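From: Kaisu Heiskanen
To: Wornwood household list
Date: 2 February 2020
Subject: Re: Bamboo mats on beds - anyone else converted?

Brittany Kowalchuk wrote:

> I know it's the wrong time of year to bring this up but I've just been
> sorting the airing cupboard and it reminded me. We put a bamboo mat on
> the bed last August, straight over the bottom sheet, and I slept better
> than I had in years. No more turning the pillow over at three in the
> morning. Chantal says hers is from Beaulieu and has lasted and lasted.
> You just wipe it down, so there's less washing too, and the bed looks
> made even when it isn't. Honest question, why isn't everyone doing this?
>
> Also, does anybody leave theirs on all year? I'm tempted.
>
> Brittany

Brittany,

Well, since you ask why isn't everyone doing this, I'll have a go. I have lived with one of these mats and I remain to be persuaded.

First, the cool part. I'll grant you the first ten minutes. You lie down and it feels lovely and you think, yes, they were right. Then the bit you are lying on warms up like anything else and you have to shuffle over to a fresh patch. On a narrow bed you run out of fresh patches quite early in the night. I'd want to know whether you slept better because of the mat or because you also had the window open, which I seem to remember you mentioning at the time.

Second, "the bed looks made". Does it? A mat covers the middle and leaves whatever is underneath hanging down the sides for all to see. If that is a plain white sheet, fine. With a child's patchwork one you get a very sober top and a riot round the edges. I don't mind that myself, I rather like it, but made is not the word I'd use. And a flat firm surface seems to attract things. Put a mat on a bed and within the hour it is a shelf. 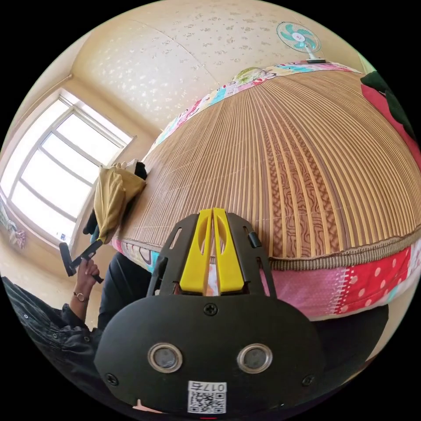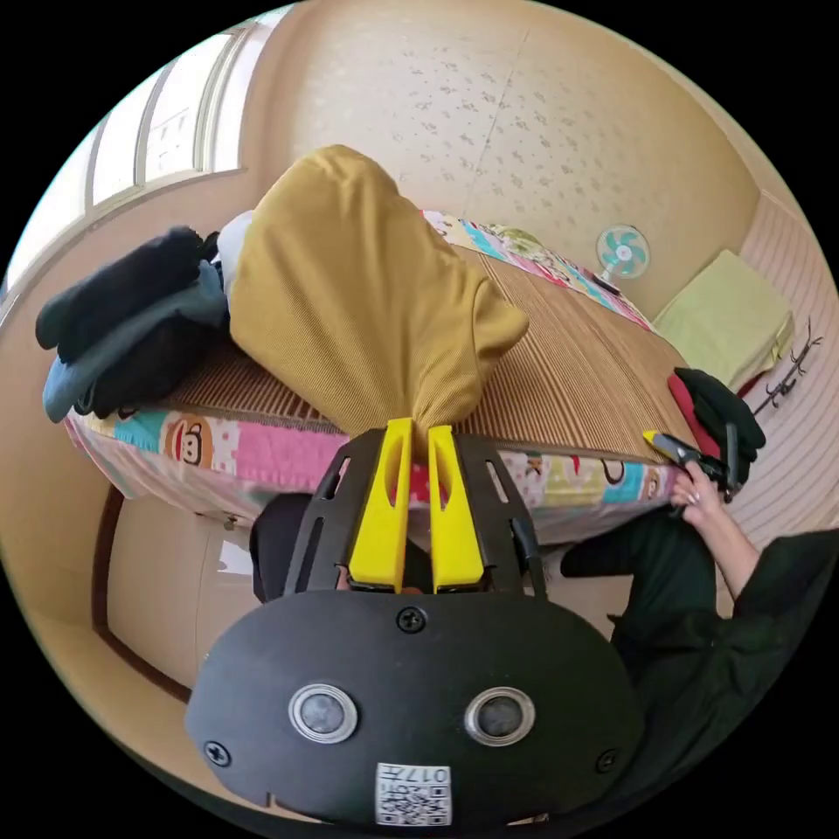

Third, the washing. You say there's less of it. But you still have the sheet underneath, and that still gets slept on at the edges, and sat on, and knelt on. So you take the mat off, wash the sheet, put the sheet back, and then wrestle the mat on again and find it is crooked. I timed myself once out of pure bad temper and it came to 30 minutes for two beds, most of it spent straightening. The mat itself does wipe clean, I don't dispute that, as long as you go along the slats. Go across them and you leave fluff off the cloth in every gap. The binding is another matter. On ours the fabric edge went grubby long before anything else did, and you can't very well put that in the machine.

Then there's storage. Chantal may have a cupboard that takes one rolled up. Mine spent a winter behind the wardrobe and came out with a curl at one end that never went flat again, even with the big dictionaries on it. Mackenzie told me to dry it well before rolling, and I did, and it smelt of cellar all the same.

As for leaving it on all year - in February? I put my hand on mine this morning and took it off again. If you do try it, I'd at least put a blanket over the top, but then you have a blanket on a mat on a sheet and I can't see what the mat is doing there.

What I would like to know, from anyone who has kept one going for more than two summers:

Do the slats start to catch on nightclothes? Mine pulled threads in a perfectly good pair of pyjamas.

Does it slide? Aaliyah swears by tapes tied under the corners of the mattress but she hasn't told me what she sewed them to.

Is the dear sort any better? I paid 59 for mine, and I have seen what looked to me like the same mat for 30.

I'm willing to be told I bought a bad one. If Chantal would say what size hers is and whether it folds or only rolls, that would be useful to me, as I have a spare bed to see to before the summer and would otherwise just buy a cotton sheet.

Kaisu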